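"We teach it the way you teach a small child to clear the table"

The laboratory of Zernska is on the second floor of a former knitting mill, and the visitor must first leave the shoes at the door. When I came in February 2019, the head of the data group was eating a late lunch at her desk. She asked me not to print her name. "The work belongs to the whole group," she said, "and I don't like to be the face of it."

Her group produces examples. A person moves a robot arm by hand or with a controller, the robot performs a small task, and everything is recorded: the pictures, the positions of the joints, the opening of the gripper. One such recording is called an episode. On the day of my visit the collection had 2,908 of them, and the learning system, which carries the name Guta, is trained on nothing else.

I asked her how many examples are enough. She laughed and put down her fork. "For one task with one object, we had something useful after 400. But useful is a generous word. It could do the task in the morning, and in the afternoon, when the sun came to the other side of the building, it could not." After this experience they covered the windows and bought new lamps. Later they uncovered one window again - the system had learned to depend on the lamps.

Her operators work in turns of roughly 12 minutes and then change places. I found this very short. She told me that tired people make tired examples. "The arm starts to go in straight lines, always the same line, always the same speed. The person thinks about dinner. And the model learns this too, very faithfully."

The question of mistakes is where she and her partners at Calimlim do not agree. They prefer clean recordings, and every episode in which the object slips away is deleted. She keeps such episodes if the operator recovers. "A person who drops a thing picks it up again. Where should the robot learn this, if we throw away every drop?" In May both groups will train on the same tasks and compare, and she admitted that she is a little afraid of the result.
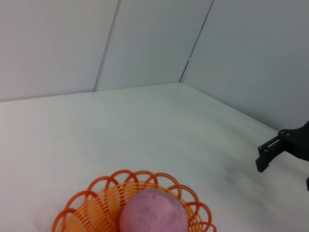
The choice of objects takes more of her time than I expected. She goes to household shops herself and looks for things that are cheap and not too perfect, and she does not clean them between recordings unless she must. The pink ball in the orange basket has grey-blue smudges on one side, and she is content with that. "In a home nothing is new," she said. She likes the basket also for its rim of plastic loops, because a gripper that comes in too low can meet a loop before it meets the ball. The operators like it less.

There are 6 stations in the room, all built from the same drawing, and still she can tell from a recording which one it comes from. One table is slightly lower on the left. She decided not to correct it.

Before I left, I asked what she would do with more money. I expected to hear about more arms. She wants a second person for labeling, and after that a second site, perhaps in Nelten, where a former colleague has offered her two rooms with ordinary kitchens. "Real drawers," she said. "With real drawers that get stuck." Then she went back to her lunch, and in the next room somebody called out the number of the next episode.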